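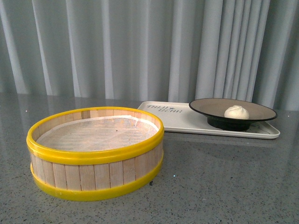
Speaker notes - "The Small Steamer", evening talk for the home cooking group

Good evening. Say my name slowly, thank Svenja Aigner for the invitation. Ask if the people in the last row can hear me.

My talk takes 60 minutes with the questions. I want to speak about one simple thing, how to steam buns at home and how to bring them to the table when they still look nice.

Start with the basket. I grew up in Emanach, and my aunt had a steamer with many narrow wooden slats and a band at the top and at the bottom. The bands hold the slats together. When the wood becomes too dry, the slats shrink and the band sits loose. So keep the basket away from the radiator. Please do not put it in the dishwasher. I did this one time in March and I had to buy a new one.

The liner. Some people use cabbage leaves, some use paper, I use a mesh cloth. The cloth must lie flat on the floor of the basket, but it is no problem if it curls a little at the wall. Rinse it directly after cooking, with no soap. The dough becomes like glue when it dries in the fine holes.

(Pass the cloth around now. Wait until it comes back.)

How many buns? In my basket 8 small ones, with space between them. They grow. Magnus Munro always puts more, and then we must cut them apart with scissors. He is here tonight, so look at him and smile. 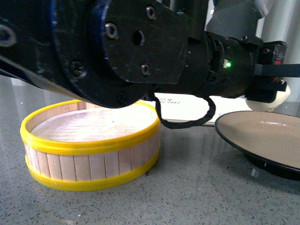

The lid comes off only at the end. Turn off the heat first and wait a moment, then lift the lid away from your face. If you open too early, the skin of the bun falls and becomes wrinkled.

Now the counter. A stone counter is cold, and a hot basket with water under it leaves a ring. Have a tray ready next to the basket before you begin. The tray needs a raised rim, even a low one - the water drops run everywhere.

Question which comes each time: is a children's tray good enough? Yes. A white tray with a bear face is as good as a fine one, and children come to the table faster for the bear. Check only that it can take warm food.

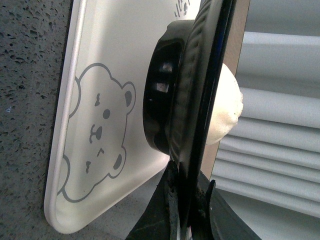
Drying. After washing, stand the basket on its side so that air goes through. Do not close it and do not stack it. Mine needs one full night.

Recipe sheets are on the table by the door, page 79 of the Zaki booklet is the dough. Take one each, please.

Questions. If there are none, ask Svenja about her plum filling.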